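Review: Plultitz hand controller for teaching a robot arm, after six weeks of use

Reviewed by Driss Mahrous

I bought the Plultitz controller in February to replace a very old joystick. It is a handle with a trigger, a small base station and a program that runs on a normal laptop. You hold the handle, you move your hand, and the robot arm on the table makes the same movement. The program records everything, and later you can train the arm on these recordings. The set was 800 dollars from Polterent, with the cable and the table clamp included.

I should say first what I compare it with. For two years I taught our arm in the simple way, by taking it with both hands and pushing it through the task. This method is cheap and you feel the weight of things very well. But your arms and your sleeves are always in front of the camera, and after one hour your shoulders are tired. With a remote handle I can sit on a chair.

Setting it up

The installation took me one evening. The printed guide is short and has a mistake on the page for the network settings, where two addresses are exchanged. I wrote to Polterent and they answered on Thursday with a corrected page. After this the arm was found immediately.

Calibration is done with six positions of the hand. You must repeat it each time you move the base station, even a little. I did not know this on the first day, and the gripper was going left when I wanted to go forward. Please put a piece of tape on your table where the base stands.

The handle itself

It is light, and the shape is good for a hand of medium size. My colleague Olumide Tijani has bigger hands and he finds the trigger too near to the palm. The trigger controls the opening of the gripper, and it is the best part of the product. The gripper stops closing exactly when I stop pressing. With my old joystick there were only two states, open or closed, and soft objects suffered a lot.

The rotation of the wrist is less good. If you turn your hand more than is comfortable, you have to press a side button, bring your hand back and continue. The program calls this "re-grip". In the recording you then have a small pause, and you must decide if you cut it or leave it. I leave it when it is short.

Working with kitchen things

Most of my recordings are with toy food and small kitchen tools on a woven placemat. I like this kind of task for testing a controller, as the objects have very different shapes. The bell pepper is round and shiny, so the fingers must come down straight on it or it escapes. The yellow piece is long and flat, and I take it by the narrow side. When it lies across the rim of the plate I find it easier, for there is some space under the end. The spatula is the hardest object for me. I try to hold it by the handle, but the handle is thin and very close to the mat, and I need to go down slowly in the last part.

For this last part there is a slow mode, which makes the arm move less than your hand. I use it near the plate all the time. A warning about cables: leave a good length free, so the gripper can turn without pulling on it.
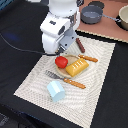

Recording and the program

You press one key to start and the same key to stop. Each attempt is saved with a name and a comment, and bad attempts can be deleted with one click. I can make up to 2 good recordings in a minute if the task is short, including the time to put the objects back in different places.

The export is where I lost my patience. It works well for the Ojo format, which we use, but the file names are changed and my comments go to a separate file. Olumide wrote a small script to put them together again. The older Murnetcombe controller kept everything in one folder, and I miss this.

There is also a playback function. The arm repeats your movement without you, and you can see on the table if the recording makes sense. Use it with low speed at first and keep your hand near the stop button.

What I would change

The cable of the base station is too short for a deep table. The light on the handle shows green for "connected" and also green for "recording", so I started some attempts which were not saved. And the program asks for an update each morning at the moment when you want to work.

My opinion

I give it four stars of five. For somebody who makes a few demonstrations per month, pushing the arm by hand is enough, and you can keep your money. If you record every day, the handle is much kinder to your back, and my movements are smoother than before. I have ordered a second one for Olumide, with the larger grip they started to sell this spring.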